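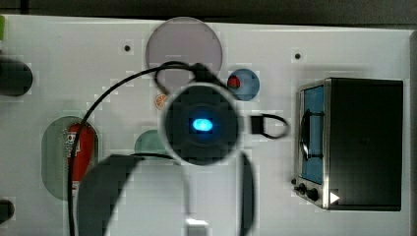

Shufen Xie
Home and Kitchen Editor

Small kitchen, too much stuff. Mine anyway. Few things that have helped, in no order.

Drawers first. Empty the whole lot on to a towel, wipe the drawer out, put back only what you used this month. The rest goes in a box in the hall cupboard. Anything still in there come February can go to the charity shop.

Limescale in the kettle: half white vinegar, half water, bring to the boil, leave an hour. Rinse, boil fresh water, tip away. Do that twice or your tea will taste of chips.

Chopping boards. Salt and half a lemon, scrub along the grain, rinse, stand on its edge to dry. Never flat on the worktop, it'll warp. Oil it now and then if it's wood.

Smelly sink? Bicarb down the plughole, 3 big spoons, then 100 ml of vinegar. Wait till the fizzing stops. Hot water from the tap after. Not for a proper blockage, you want a plunger for that.

Lids. Stand them up in a cheap letter rack, biggest at the back. Changed my life a bit.

Baking trays with burnt on bits - dishwasher tablet, hot water, overnight. Wear gloves. Dont do it with aluminium, goes black. Ask me how I know.

Herbs: stalks in a glass of water, loose bag over the top, fridge door. Coriander lasts me a week like that. Basil hates the fridge so leave it on the windowsill.

Fridge seals get forgotten. Old toothbrush, drop of washing up liquid, work it into teh folds and dry well.

Tea towels gone stiff, skip the fabric softener. Hot wash with soda crystals instead.

Meifang Kong wrote in to ask about rust on knives. Paste of bicarb and water, rub with a cork, wash and dry straight away. Drop of oil on the blade after.

Oven door glass next time, if I get round to mine.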